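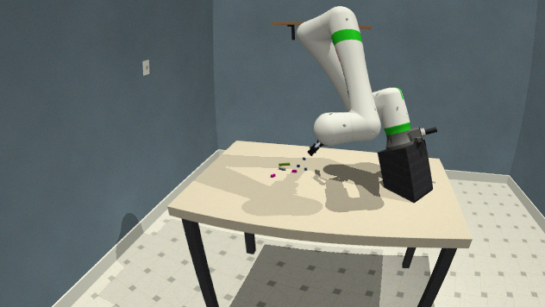 Why did I decide to move the kitchen table to the window? I wanted morning light on my notebook, and the old corner beside the refrigerator was too dark for writing.

I have lived in Linport for 6 months now and I am still arranging the apartment. Today I measured the wall again. It is 262 centimeters from the door to the heating pipe, so the table fits, but the bookshelf must go to the bedroom. I carried the books in small piles. My back is not happy with me this evening.

In the afternoon I went to Dastari, the furniture store near the bus station, to look for a lamp. They had a beautiful one with a paper shade, but it was too expensive. I bought 2 light bulbs and a small rug instead. The woman at the counter asked if I was setting up a first home, and I said yes, although it is my fourth. I don't know why I said this. Maybe it feels like the first.
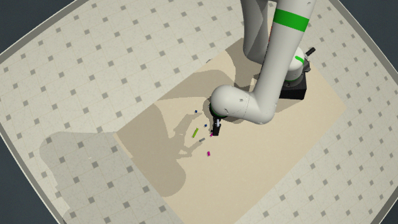
The table itself needs more work. Last week I sanded it, and on Sunday I will put the oil on, if it doesn't rain and I can open the windows. My sister says a dark stain would look more serious. I prefer it pale. I like a plain beige surface with nothing printed on it, where the light falls bright on one half, and I would like to sit down to such a thing each morning with my tea. She will say it shows every spot, and she will be right.

For dinner I made lentils with too much cumin. I ate standing up because the chairs were still in the hallway with the books on them.

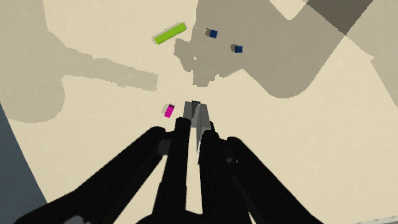
After dinner I pushed the table into its new place and sat there without a lamp until it was dark. From this side I can see the bakery and a piece of the river. Tomorrow I must call about the pipe, which makes a knocking sound at night, and return the sander before six.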